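Skollstead Robotics Club: "Ask us again after the fruit"

Home | Campus Life | Clubs | Interviews

The student robotics club at Skollstead has 50 members on its mailing list and one kitchen counter. The project this term is called Dumness, a name the students say they regret, and the goal is to have a robot arm put things away after a meal. I went in doubting that a club could do this on a budget of $1,210. I came out still doubting it, though I liked the people more than I expected to.

"You want to know if it works," said the student who runs the software side, before I had sat down. "It depends what you mean by works."

I said I meant whether it could pick up a banana.

"The banana is hard. The lemon is easier. The banana has the peel hanging off it, so the software keeps changing its mind about where the edges are."

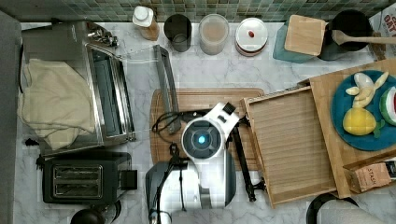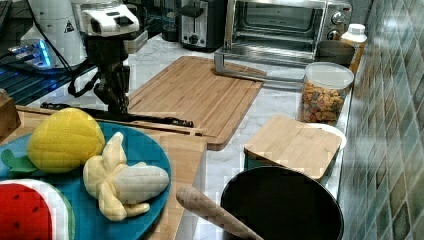 Toy fruit on a blue plate, with the arm at the counter.

ULSTEAD, February

The club has logged 716 attempts since the start of the school year. Of those, it counts 213 as successes. I asked what a success was, and got two answers from two students at the same table. One said the item had to end up where it was supposed to go. The other said it only had to leave the plate.

"We should probably write that down," the first one said.

The toy food bothered me more than it bothered them. A real banana bruises and a real lemon rolls. The club's answer is that toys don't rot over a long weekend, and that the same piece has the same shape every time you run a test. Fair enough, but then the test is about toys, and the poster in the hallway says "household help."

"The poster was made by someone who graduated," said the student in charge of hardware. "I wouldn't have used that word. Household, maybe. Help, no."

Most of the money went to the Sawatzky, which is what they call their control box, and to replacement cables. None of it went to the members, who get no course credit. I asked why they kept coming.

"I wanted to see how bad it was up close," the software student said. "You watch the videos online and it all looks finished. Then you spend four hours on a lemon."

They plan to enter the regional contest in Ulstead, where each team gets ten minutes and a table it hasn't seen before. I asked how the arm does on tables it hasn't seen before.

"We haven't tried one," the hardware student said. "We've got this counter."

The club meets at 6 p.m. and new members can just show up.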